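Kilus Table-Setting Set, Sarkimgate Cell

Data card and fault notice, release 2

Summary

The Kilus set records two robot arms laying cutlery on a napkin inside an enclosed bench cell at Sarkimgate. It holds 212 episodes. One of them, episode 154, ended in a protective stop and is withheld from the default split, leaving 211 for training. Users who downloaded release 1 should read the fault notice before using the joint logs.

Work cell

Both arms are mounted along the near edge of the table and share the space in the middle. Cutlery is taken from the yellow tray and placed on the napkin.

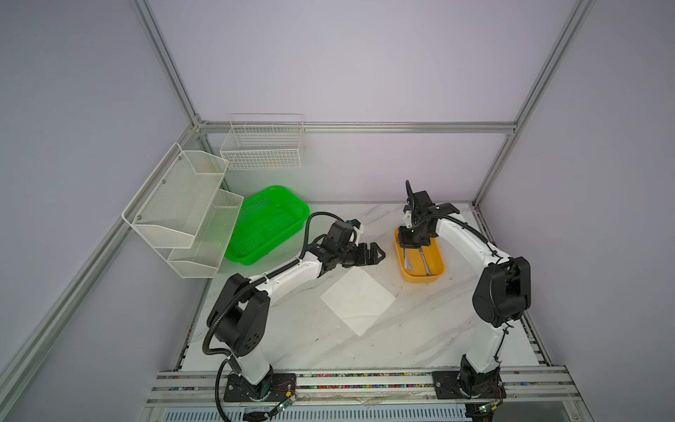

Each arm runs under its own controller, and a supervising process named Wornora compares the two planned paths before either arm may enter the shared space. The fault described in this document arose in that process.

Fault notice: episode 154

During the episode, the left arm received clearance to enter the shared space while the right arm was still reaching into the tray. The grippers touched at low speed. The force limit on the left arm tripped and both arms stopped. No person was inside the enclosure and no one was hurt.

The review was led by Siiri Partanen and Saeed Khosravi. It found that Wornora had accepted an out-of-date position for the right arm after a dropped network message. The age of the message was logged but was not checked. The left wrist was inspected and its camera calibration was repeated in October.

Wrist cameras

The wrist views show the cutlery and napkin at close range, with the gripper fingers in view. Calibration files are supplied separately for episodes recorded before and after the stop. The two sets must not be mixed.
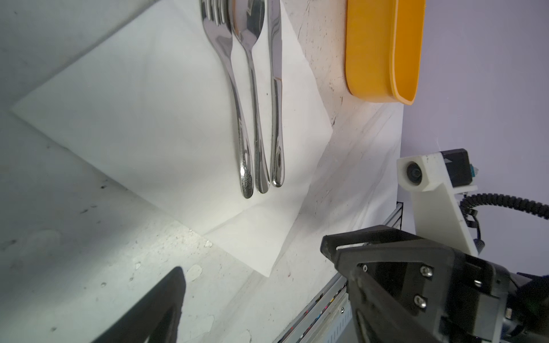

Changes in release 2

Wornora now refuses clearance when a position message is late. Joint logs carry a new field, msg_age. Episode 154 is stored in the folder "withheld" with its full log and may be used for fault detection research.

Known limits

The set contains a single contact event and cannot support claims about collision rates. Release 1 logs do not include msg_age and will not be reissued.

Contact

Questions about the data: Izzati Menon. Safety reports: Shuk-fan Yu, Mustonen bench safety office.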